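Why I'll Always Paint the Boring Room First

Everyone starts with the kitchen. I say start with the hall cupboard, the landing, the box room with the awful ceiling! We bought our place in Londcombe with £900 set aside for doing it up, and I spent the first £70 of it on a room guests never see. Best money of the lot. I learned to cut in along a wonky ceiling, I found out I can't stand satin finish, and I ruined one brush (my own fault) before going anywhere near the good walls.

My friend Giuliana Quintero did her sitting room first and has now painted it three times. 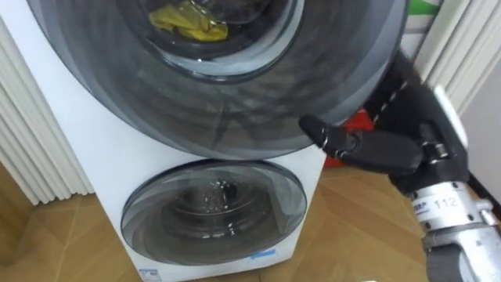

And small rooms are such fun to be brave in. Ours is a deep mustard, skirting boards and all, and I still open the door just to look at it.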